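Sorting a mixed lot of jewellery into one open box

Posted by Gusia, October 17, 2022

I have a shallow box with no dividers and a pile of bracelets, rings and odd earrings that used to live in a drawer. Every time I put it all in together, the strands wrap around everything else. I don't want to spend much. What order should it go in, and what should stay out?

Duggan59
Rings first. Put them along one side and leave the rest for bracelets. Small zip bags work for anything that tangles.
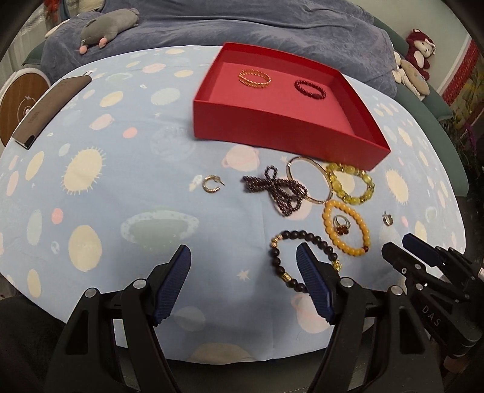

Plemasa
Stretchy beaded bracelets are the easy part, as they can lie flat and overlap a bit without harm. Strands of tiny beads are the real trouble. Undo the knots before you pack anything, on a cloth, with a blunt needle and good light. A purple strand bunched up like the one left of the thin gold bangle should get its own pouch afterwards, or it will catch on every clasp and post. Keep rings with raised stones away from softer beads too. I had a ring sitting inside an amber-coloured bracelet like that for a whole winter and the beads next to it got scratched.

Single earrings go in a pill organizer. I bought mine at Narus last December and it still closes properly.

Narrow_Hall_114
Egg carton, cut down to fit. Costs nothing. Doesn't work for bangles, so lay those flat on top. I'd skip the zip bags for pearls, mine went dull in them.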